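Ce site utilise des cookies pour mesurer son audience. Accepter – Refuser – Paramétrer

Le silence à la bibliothèque : rapport de projet, licence 2
Publié le 05/03/2023 par Gladys Mfaume et Þórarinn Hauksdóttir

Le sujet nous a été attribué par tirage au sort, après que le groupe Koubek a raflé « les terrasses de café ». Il nous restait le silence. Nous avons donc passé une partie de l'hiver à la bibliothèque Senia, à étudier des gens qui n'y faisaient, en principe, aucun bruit.

1. Question de départ

Le règlement de Senia demande de « respecter le calme des lieux ». Il ne dit pas ce qu'est le calme. L'article suivant, consacré aux parapluies, est nettement plus précis. Nous avons voulu savoir comment les usagers s'arrangent avec cette consigne, et à partir de quel moment un bruit devient une faute.

2. Méthode

Nous avons combiné l'observation et le questionnaire. L'observation consistait à s'asseoir dans une salle, à prendre des notes et à avoir l'air d'étudier, exercice pour lequel notre formation nous avait bien préparés. Le questionnaire a été distribué à la sortie. Sur 319 exemplaires, 77 nous sont revenus remplis, dont un avec une liste de courses au dos (poireaux, piles, levure). Nous l'avons gardé dans le corpus.

Les deux salles retenues sont la salle Letton, au premier étage, et la salle Siltard, au sous-sol. La première a des fenêtres et du parquet qui craque. La seconde a de la moquette et une soufflerie que tout le monde prétend ne plus entendre.

3. Les surfaces

Notre enseignante nous avait conseillé de ne pas négliger le mobilier. Un trousseau de clés lâché sur une table nue s'entend jusqu'au rayon des atlas ; sur un revêtement textile, il passe presque pour une maladresse excusable. Plusieurs répondants disent choisir leur place en fonction de cela, et l'une d'elles apporte son propre sous-main.
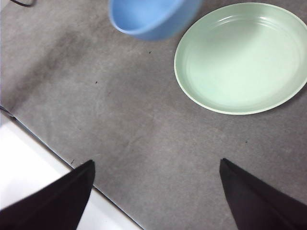
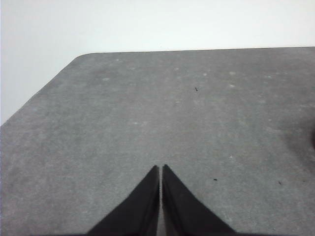 Fig. 1 et 2. Surfaces grises à l'aspect légèrement moucheté.

Nous n'avons pas mesuré les décibels. Le sonomètre du département était réservé jusqu'en mai, par le groupe des terrasses de café, évidemment.

4. Résultats

À la question « Quel bruit vous gêne le plus ? », 41 personnes ont répondu : les chuchotements. La conversation à voix normale arrive loin derrière. Une répondante explique qu'une conversation ordinaire s'oublie, alors qu'un chuchotement donne envie de savoir la suite. Nous confirmons : nous avons perdu une matinée d'observation à suivre une histoire de colocation dont nous ignorons toujours le dénouement.

Les rappels à l'ordre sont rares. Nous en avons relevé 2 en tout, et le premier nous était adressé. Le reste du temps, la réprobation passe par le soupir, le regard levé au-dessus de l'écran ou la fermeture un peu sèche d'un classeur, qui fait souvent plus de bruit que le coupable.

5. Limites

Les personnes vraiment dérangées sont sans doute parties avant de recevoir le questionnaire. La question 6 était mal formulée et nous avons renoncé à l'exploiter. Enfin, les deux auteurs ne s'accordent pas sur le statut de la pomme : Þórarinn la classe parmi les bruits tolérés, Gladys la range avec les perceuses. Le tableau en annexe comporte donc une ligne « pomme » laissée vide.

Contact – Mentions légales – © Les auteurs – Haut de page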